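# About Brerberg

Hi, I'm Leen Chamoun. I run Brerberg, and if you've landed on this page you probably have a shoebox (real or digital) full of old crypto records and somebody asking you to make sense of them. An accountant, a lawyer, a brother-in-law. Welcome! You're in good company.

We rebuild transaction histories. You bring us whatever you have — exchange exports, wallet files, bank statements, screenshots, emails from a platform that shut its doors years ago — and we put together a clean, sourced record of what was bought, what was sold, what moved where and when. Then you hand that to whoever needs it.

I used to be a plain old bookkeeper. Restaurants, mostly, plus a dry cleaner and two dentists. Then one June a client came in with her late father's laptop and a folder of printouts from an exchange called Skurketti, which had folded by then. She knew he'd bought bitcoin early. She knew he'd sold some of it. She had no idea how much of either, and the estate couldn't be settled until somebody worked it out.

I told her I knew nothing about it. She said I was the only person who hadn't tried to sell her something, so would I please just look? So I looked, and I kept looking for most of that summer. There were 1513 transactions when I was done. A lot of them were him sending tiny amounts back and forth between his own wallets, I think just to watch it work. I got very fond of that man and I never met him.

Her lawyer passed my number to another lawyer, and that was that. The dentists still ask when I'm coming back.

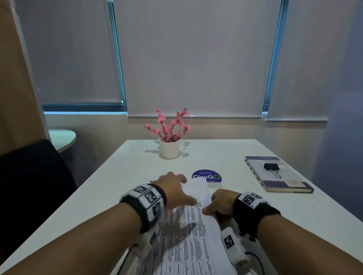
*Hands on the printed pages.*

## Who's here

There are five of us, which still feels like a crowd to me.

I do the first calls and most of the estate work. If you phone in the morning you'll probably get me, and if you phone at 4:30 you'll probably get me with a mouthful of crackers, sorry in advance.

Karabo Dlamini was my first hire. She came from the complaints desk of a bank and she has the patience for hold music that I completely lack. When an exchange says it can't find your account, Karabo is the one who writes back. And writes back again. She grew up in Baloyi and went home to work remotely from there for a while, and we found that having someone awake at the other end of the day was so handy that we kept the arrangement going for part of every year.

Archie Laing does the chain side. Give him an address and he'll follow the coins through every hop until they land somewhere we can put a name to, or until they don't, and then he'll write down exactly where the trail ran out. He's careful about that last part. There's a difference between "this went to your wallet" and "this went to a wallet that behaves a lot like yours," and he'll send a draft of mine straight back if I've blurred the two.

Darius Lepik built Tritix, our in-house matching tool. It started as a spreadsheet that crashed my computer twice a day and now it's a proper piece of software that lines up exchange exports with bank statements and flags the rows that don't agree. We don't sell it and we don't plan to. People ask! It would need a manual, and the manual is Darius.

Beatrice Kinyua joined most recently and reads everything before it leaves the building. She spent years as a paralegal in probate, so she knows what a judge's clerk will squint at. Our reports got a lot shorter when she arrived. She took the first one I gave her, a thing I was quite proud of, and crossed out the whole introduction.

## What we do all day

The work comes in a few flavors, and they overlap.

**Estates.** Somebody has died and there's crypto in the picture, or there might be. We help the executor figure out what existed and what it was worth on the dates that matter. Sometimes the answer is "there was a balance and it's gone," and it's much kinder to find that out with documents than with rumors.

**Divorces and business splits.** Two people remember the same purchase very differently. We only look at records. We'll work for one side or for both together, and the report reads the same whichever it is. I've had clients who were unhappy with that, and I understand, but a report that bends for the person paying isn't much use once the other lawyer starts asking questions.

**Tax cleanup.** You traded on four platforms, one is gone, and the other three export dates in different time zones. We sort out the history and your tax preparer takes it from there. We don't file returns.

**Disputes over who owned what.** This is a growing pile. Somebody claims they held certain coins at a certain time and somebody else says prove it. We check whether the paper fits the blockchain, and whether the paper fits itself. You'd be amazed how often a statement carries a fee schedule that hadn't come out yet on the date printed at the top. Archie keeps a private list of those and reads from it at lunch.

We keep the paper files going longer than a tech-minded person might think sensible, too. Courts like paper. Older clients like paper. Darius does not like paper, and has been outvoted.

## What we don't do

We don't give investment advice. Please don't ask me if you should buy, I bought once, at a truly awful moment, and the whole office knows about it.

We don't crack wallets. If you've lost a password or a seed phrase, there are people who specialize in that, and some are good and plenty are crooks. We can talk you through what to be wary of before you call one, no charge. The short version is that you should never type your seed phrase into anything a stranger sends you. Never send it to us either! If it turns up in a file by accident, Karabo will call you, and she'll ask you to move your funds to a new wallet the same day.

We don't chase thieves. If you've been scammed we can put the record in order so the police or your lawyer have something solid to work from, and we'll do it quickly, but we can't get the money back and I'm suspicious of anyone who says they can for a fee up front.

And we don't hold crypto for anybody, ever.

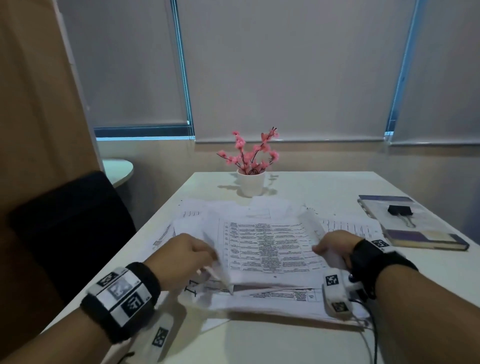
## How a job goes

You call or write. We talk for half an hour or so and I ask a lot of nosy questions: which platforms, which years, which bank, did you ever mine, did you ever pay anyone in coins, is there an old phone in a drawer. There's nearly always an old phone in a drawer.

If it sounds like something we can help with, you get a written quote. It's a flat price for the first stage, so you're not lying awake wondering what each email costs. The first stage ends with a short memo telling you what we have, what's missing and whether the missing bits can be found. Plenty of people stop there, and that's fine.

If you go on, we collect the rest and build the full history. A simple one takes us 12 working days. The messy ones take as long as the slowest exchange takes to answer its mail, and I won't pretend to know how long that'll be. Karabo has one request that has been open long enough that she sends it birthday cards.

Every line in the finished report points to its source, so a stranger can pick it up and check our work without calling us. Where we had to estimate, it says so on that line, in plain words, along with how we got there. Where we couldn't find out, it says that too.

You get your originals back. We keep copies for as long as our agreement says and then we destroy them and send you a note.

## A few things people ask

*Do I need a lawyer first?* Not to talk to us. If there's a court date, though, get one before you hire us, so that they can decide how we should be brought in.

*Is my case too small?* Maybe, and I'll tell you. Someone once came to us over $50 in coins (it was for a principle, and the principle involved a roommate). I sent her home with a free checklist and she wrote later to say she'd sorted it out herself.

*Is it too old?* Probably not. Blockchains don't throw anything away. Banks do, so ask yours for statements now, even if you're not sure you'll need them.

*Will you testify?* Archie and I both will, if the quote includes it. He's better at it. I talk too much, as you may have noticed.

## Coming to see us

The office is on the second floor, above the framing shop, and the buzzer says Brerberg in Darius's handwriting. We open at 9. Please call before you come so that one of us is free to sit down with you properly, and bring everything, including the stuff you're embarrassed about. Bring the notebook with half a password in it (keep it closed). Bring the charger for the old phone, especially, because we have a whole drawer of chargers and it's never the right one.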